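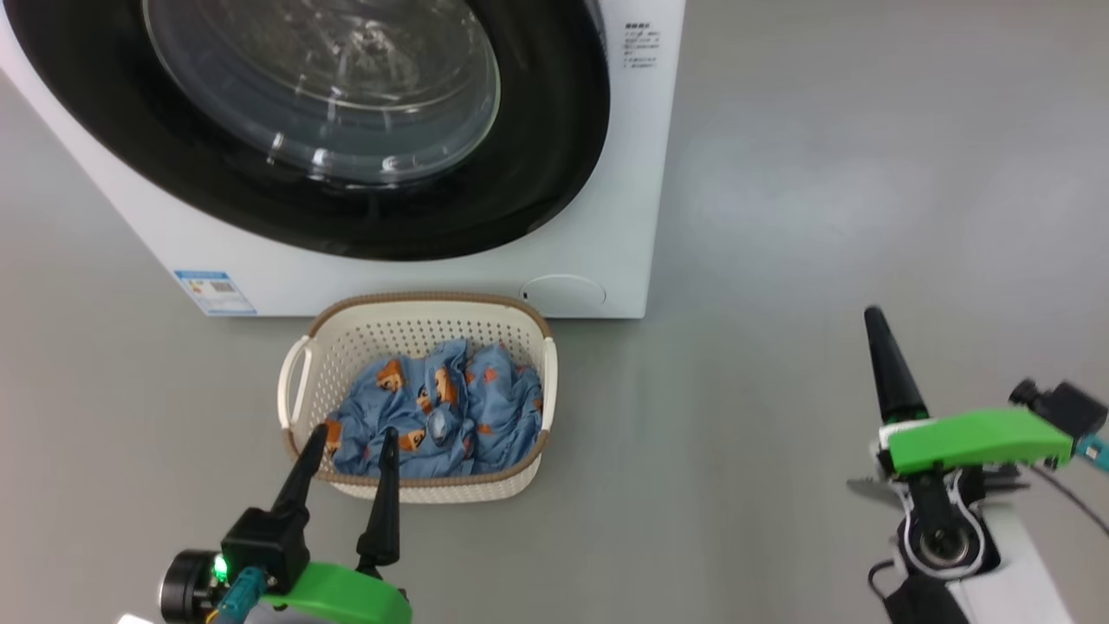
Chapter 7
Water in the Home

Learning aims

By the end of this chapter you should be able to:
describe the main uses of water in an ordinary household;
read a domestic water meter and work out daily use per person;
distinguish between metered and unmetered charging;
discuss how changes in household size affect demand.

7.1 Introduction

Chapter 6 followed water from the reservoir to the treatment works and on through the mains. The present chapter takes up the subject at the point where the supply pipe enters the building. From here onwards the water company has little control over what is used, and the habits of the household become the main influence on demand.

Household use is usually divided into personal washing, toilet flushing, laundry, cooking and drinking, cleaning, and outdoor use. The division is a convenient one, but it is not exact. A bucket filled at the kitchen tap may be used for the floor, the car or the garden, and a meter records all three in the same way. Studies that depend on diaries kept by residents therefore tend to give different results from those that fit a separate meter to each appliance.

7.2 The Serngate survey

Much of the material in this chapter is drawn from a survey carried out in the town of Serngate under the direction of Ronja Sandberg. The survey covered 421 households, all of which had a meter at the boundary of the property. Residents were asked to record the number of people at home each night, and readings were taken at the start and end of April. A smaller group of 22 households agreed to keep a full diary of use, including every laundry load and the programme chosen.

The households were chosen from two districts. Moltar consists largely of terraced houses with small yards, while Premby was built later and has larger gardens. The difference matters when outdoor use is considered in section 7.5, and students should keep it in mind when comparing the tables.

In a separate paper, Vilgot Hovland argued that a single month is too short a period for a study of this kind. His objection is examined in section 7.6.

7.3 Use per person

The most common measure of domestic demand is the number of litres used by each person in a day. It is found by dividing the total volume by the number of residents and then by the number of days. One cubic metre is equal to 1,000 litres.

Worked example. A household of four records 13.92 cubic metres over 30 days. The total is 13,920 litres. Divided by four, this gives 3,480 litres per person, and divided again by 30 it gives 116 litres per person per day.

Large households generally use less per person than small ones. A single resident must still clean a whole kitchen, and may run a laundry load that is only partly full. For this reason an average taken across households will differ from an average taken across people, and the two should never be mixed in the same table.

Before you read on

Find the water meter in your home or school and note the reading. Take a second reading at the same hour on the following day. Keep both figures, which will be needed for Exercise 7A.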